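Drutumard Dunes Visitor Trail - Progress Report to the Floner Fund
15 August 2024

Where we are

We're past the halfway point of the grant and the trail is open from the Sotcombe parking lot to the second ridge. That's a longer stretch than we promised for this stage, and it held up well through the windy months. People are walking it every day, and a lot of them are seeing a real desert dune up close for the first time, so it has been a very happy spring and summer for all of us.

The grant covers four things: the walking route, the shade shelters, the signs and the school visits. The first is nearly done, the second is behind, and the other two are going better than we hoped.

The route

The sand at Drutumard moves more than our first survey suggested. In April a single storm pushed the foot of the west dune across the path and buried 40 marker posts up to their caps. We dug out the ones we could and then moved that part of the route onto the gravel flat, where the ground stays put. It adds a little distance but the view is better, with the whole dune line in front of you and the dry riverbed on the left.

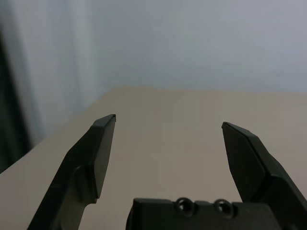
The new line also keeps feet off the lichen fields north of the flat, something we had been worried about from the start. Lichen out here lives on fog and grows so slowly that a boot print can last for years. We've put a low rope on that side and so far walkers have respected it.

Pandey, the contractor for the path work, laid 605 meters of surface mat on the soft section near the parking lot. It's firm enough for a wheelchair or a stroller, and we've already had some lovely thank-you notes in the box by the gate.

Shade shelters

Two of the four shelters are standing. The third has its footings in and is waiting on roof panels, which were delivered in the wrong length and had to go back. The fourth hasn't been started. We moved its site after the storm, and the new spot needs a fresh permit from the district. The application is in. We'd like to ask you to let us carry the money for this shelter into the next period, with no change to the total.

The two finished ones are well used, especially in the late morning. Temperatures on the ridge climb fast once the fog burns off, and we've asked walkers to carry more water than they think they need.
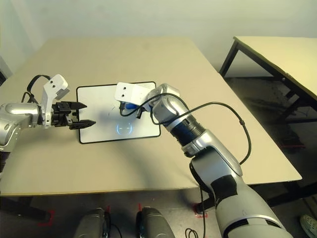
Signs and the trail guide

All the main signs are up. They cover how the dunes formed, why the sand turns redder as you go inland (iron in the grains, slowly rusting), and how beetles and geckos get their water from fog. We kept the wording short after watching people walk straight past our longer test panels! The printed guide went through 300 copies before the end of April and we've reprinted it - 2,000 this time, on heavier paper that doesn't curl in the damp mornings.

One mistake to report: the first print of the guide had the scale bar wrong on the map, so the second ridge looked much closer than it is. The reprint fixes it, and we've pasted a correction into the old copies still on the desk.

School visits
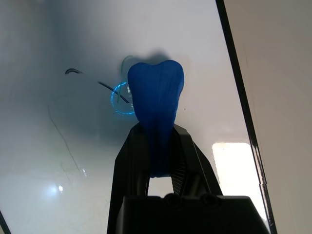
School visits have been the best surprise of the year. Classes come out early, walk as far as the first ridge and then spend an hour with us on rocks and wind. The hardest thing to get across indoors is how sand wears down stone from the bottom, since blown grains mostly travel close to the ground. What finally worked was asking the children to think of a molar, with its wide top and narrower root, and then to look for that outline among the boulders on the gravel flat. They find them in no time, and they remember the reason afterward. One class went home calling the whole area the Giant's Mouth, and we're tempted to put it on the map.

Next period

We plan to finish shelter three, start shelter four once the permit comes through, and re-survey the west dune before the windy months return. We also want to add a short loop below the first ridge for younger classes, using spare marker posts we already have. No extra funds are needed for that.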